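Fostbridge Corner Store: The Chest Freezer Gallery

Print this page | E-mail this page
14 shares | 2 comments

Every June the store on Fostbridge reorganizes its frozen goods, and every June the popsicles win. Lucía Olmedo asked for a page about the chest freezer so she could stop explaining the basket system at the register.

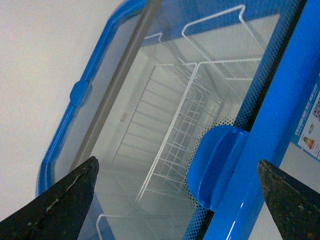 How often should a chest freezer like this one be defrosted?
Twice a year is plenty for most stores, or sooner if the frost on the walls gets as thick as a pencil. Pick a slow Monday and have coolers ready before you pull the plug.

Glass lid, blue trim, white wire baskets. Lucía chose blue over gray after what Erasto Temba remembers as a long lunch.

The baskets get one kind of thing each, at least on paper. Peas belong with peas. Erasto files dumplings under "vegetables" on the grounds that there is cabbage in them, and has been spoken to.

Wire lets the cold air move between the packages. It also lets a loose fish stick slip through to the floor of the freezer, where it will stay until the next defrost.

A glass lid is supposed to help people decide before they open it. Peter Kubíček, a customer of 15 years, opens it first and decides later, usually on the same vanilla as last time.

Blue trim shows fingerprints by noon. Warm water, a drop of dish soap, soft cloth. Please keep the scouring pad away from the glass - we have already replaced one lid and it cost $108.

House rules, since someone will ask: old stock on top, new stock underneath, nothing piled above the rim of a basket. Ice goes in the other freezer. Itzel Ibarra wrote these on a card and taped it up by the register, and the tape has outlasted most of our good intentions.

Closing shift checks the thermometer at 6 and writes the number in the notebook. "Cold" is not a number, Erasto.

Last updated: June
Print this page | E-mail this page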